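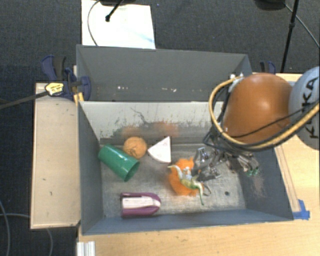
*The gray bin: green cup, stapler, ball, plush and friends.*

Every flat surface I own ends up growing a pile of little things, so a while back I gave in and made a proper catch-all bin. I've been using one ever since we moved to Fondthorpe, and I've finally settled on a way to clear it out that doesn't eat my whole evening (I budget 80 minutes a month and I'm usually done early!).

## What you need

- An open-topped bin with sloped sides. Small stuff slides down to the middle, where you can get at it.
- 2 clamps if your bin likes to wander. Blue ones, green ones, whatever's in the drawer.
- A few shoeboxes or a Furkach divider tray
- A damp rag and some dish soap

## Clearing it out

**1. Untangle the soft stuff first.** Plush toys grab onto everything. The fuzzy orange one loves to get mixed up with the green and yellow figure, and if you yank one you launch the other across the room. Hold the figure still and lift the fluffy one off it.

**2. Pull out anything that belongs to a desk.** Staplers, tape, pens. The purple and white stapler goes straight back to the office shelf, and I check it for staples on the way. I bought a box of 2,000 in August and I swear I will never reach the bottom of it.

**3. Deal with the cups.** A plastic cup on its side will happily swallow small things, so tip it out over the bin before you carry it to the kitchen. I've found earrings that way, and once a Premex key fob I'd already paid to replace.

**4. Round things and odd shapes go last.** Balls roll, so if you set one on the table too soon you'll be chasing it. The little tan one waits in the bin next to the white wedge until everything else has a home.

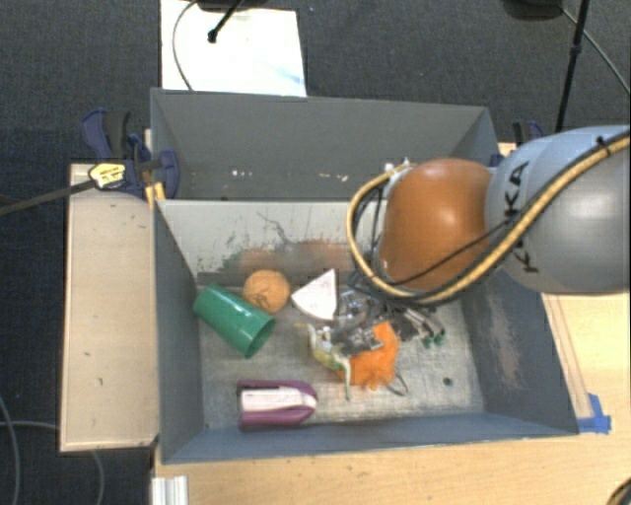
I give both of those their own shoebox, labeled TOYS, MISC, and I don't feel bad about the MISC part at all.

**5. Wipe the walls.** Start at the top of each slope and work down. Soap handles most of the grime, but scuffs and orange smudges need a second go, and some of mine are there for good. If your bin has a hole in the floor, keep the rag well wrung out or you'll be mopping the table too.

Let it air out for 8 hours before you fill it again. I leave mine overnight with the Bakalis fan on low.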